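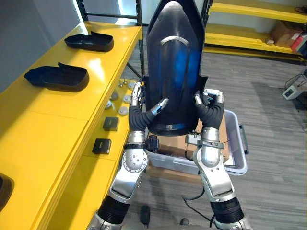

Flurkham Workshop Forum > Storage and Handling > Gloss black mouldings, storing between inspection and packing

dandument_2
We have tall black shells with a rounded point at one end and a high gloss finish. They wait on yellow shelving before going into boxes. I'm getting fine scratches on the outer face, visible only under strip lights at a low angle. At present they lie open side up, directly on the painted surface. Is it the shelf or the handling?

gal_bench
The shelf. Open side up means the outer face carries the weight, and any grit on the paint goes straight into the gloss. Turn them over so they rest on the rim, or line the shelf with 2 mm foam.

nellum_stores
Disagree about turning them over. The rim on ours is thin and it chips on a hard surface. Open side up is fine if the shelf is wiped at the start of each shift. Paint is smoother than most foam after a month of use, and foam holds swarf.

gal_bench
Foam holds swarf if you never change it. Ours is replaced every September and whenever it looks grey.

dandument_2
There are small metal parts on the level below, so swarf is possible. Shelf length is no problem, the parts don't touch each other.
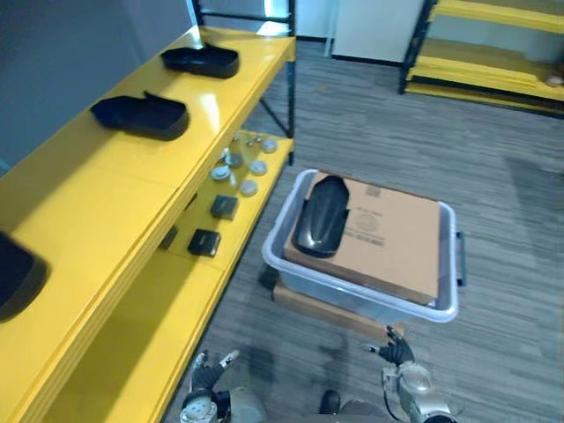 The bins are the other thing I wanted to ask about. We use clear plastic bins on the floor with a flat cardboard box inside, and a part sometimes gets laid on top of the cardboard. Does the board mark gloss?

nellum_stores
Yes. Corrugated board sheds fibre and the cut edges are abrasive. Put a soft bag between them. A box of 700 bags lasts us a long time.

tray_and_rim
Before buying anything, wipe one shelf level, leave the next as it is, and compare 30 parts from each under the same light. Hold them by the side edges and keep fingers off the front face. Half of our marks were from gloves.

gal_bench
Fair test, but do a foam level as well.

dandument_2
Will do all three. Bags are on order. I'll post the counts once I have them.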